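Friday walk-round, done with a mug of tea in one hand, so forgive the handwriting where I've scribbled on the printed copy. I've typed my comments in under each point. Yolanda, you asked for "the full ramble and the tick boxes", so you're getting both!

Place checked: the Ududau shop, ground floor and stockroom. Last proper check was in January.

## 1. Floors and walkways

- [x] Main aisle clear from front door to till
- [x] Mats flat, no curled corners
- [ ] No loose packaging on the floor

Plastic bags are still my number one moan. A thin bag on a smooth floor is as good as a banana skin, and I'd much sooner pick up ten of them than fill in one accident form. Please, if you drop one, pick it up there and then.

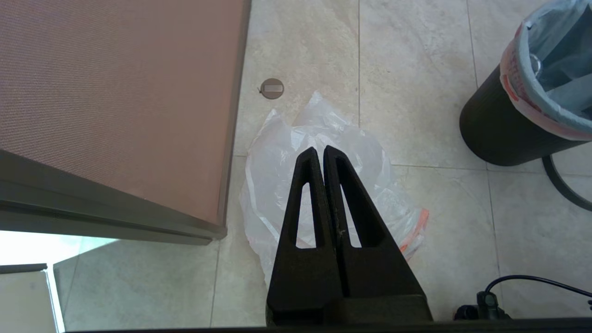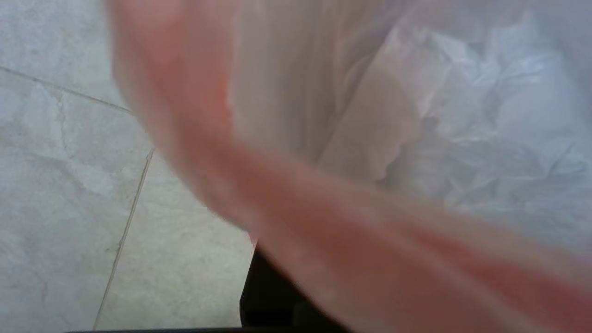 - [x] Step into the stockroom marked with tape
- [ ] Tape on the step in good nick

The tape is there but it's peeling on the left, just where everyone puts their foot. I stuck it down with my thumb and it came straight back up. There's a new roll in the drawer under the till (the wide yellow one, not the parcel tape). Sota, could you do it before opening on Friday? Wipe the step first, it's dusty.

## 2. Doors and ways out

- [x] Front door opens fully
- [x] Back door opens from inside without a key
- [ ] Nothing stored in front of back door

I moved two crates of Tistamon jars away from the back door myself. They were only there "for a minute", I know, I've done it too, but they had a layer of dust on top that said otherwise. They now live under the bench. The door itself is fine, bit stiff at the bottom when it rains.

- [x] Exit sign lit

## 3. Shelves and stacking

- [x] Tall shelving fixed to wall
- [x] Heavy stock on lower shelves
- [ ] Nothing stacked above the top rail

The big Hrubý unit got a good shove from me and didn't budge, lovely. Whoever put the brackets on did a proper job. But the top of it is turning into an attic! I found the spring window display up there, plus a box of till rolls and a fan with no plug. If you need to stand on tiptoe to put it there, it shouldn't be there.

Emiko, I think the display things are yours? No rush, but I'd like them down before somebody gets a box of paper daffodils on the head.

## 4. Ladders and steps

- [x] Small steps: feet, hinges and treads sound
- [ ] Long ladder: tag readable

The long ladder looks all right to me, no wobble, rungs solid, but the tag has rubbed away completely and I can't tell when it was last looked at. I've tied a bit of red string on it, which means please don't use it. Gilberto has the logbook and is going to look it up. Until then it's the small steps or wait for me.

## 5. Electrics

- [x] No cracked plugs or sockets
- [x] Kettle lead not trailing over the sink
- [ ] No extension leads plugged into other extension leads

Ahem. Under the counter we had one lead running into another, feeding the card machine, the radio, a lamp and a phone charger. I've taken the second lead away. That means the radio is off for now, sorry, and I do know how Yurani Ñahui feels about her morning programme. I've put in for a double socket. The quote was 28 for the parts and I'll fit it in with the other job the electrician has here.

## 6. Fire

- [x] Extinguisher by till, pin in, needle in the green
- [x] Extinguisher in stockroom, same
- [x] Alarm tested, heard in the loo with the door shut
- [ ] Cardboard flattened and taken out

The alarm is LOUD, I'd forgotten. The lady from the bakery came round to see if we were all right, so I owe her an apology and probably a bun.

The cardboard heap had got as high as my waist. It needs to go out every evening and not on whichever evening somebody gets fed up with it.

## 7. First aid

- [x] Box on its hook
- [x] Accident book next to it
- [ ] Contents complete

Short of small plasters (again) and the eye wash is out of date. I've ordered a pack of 200 plasters from Prutura, so we should be set for a good while unless somebody takes up whittling. The scissors are back too! They were in the wrapping drawer. They belong in the box.

## Jobs still open

| Job | Who |
|---|---|
| New tape on stockroom step | Sota |
| Clear top of tall unit | Emiko |
| Look up long ladder in logbook | Gilberto |
| Double socket under counter | me |
| Eye wash | me |
| Cardboard out every evening | whoever locks up |

I'll come round again once the socket's in. Leave the red string on the ladder please, even if it looks untidy.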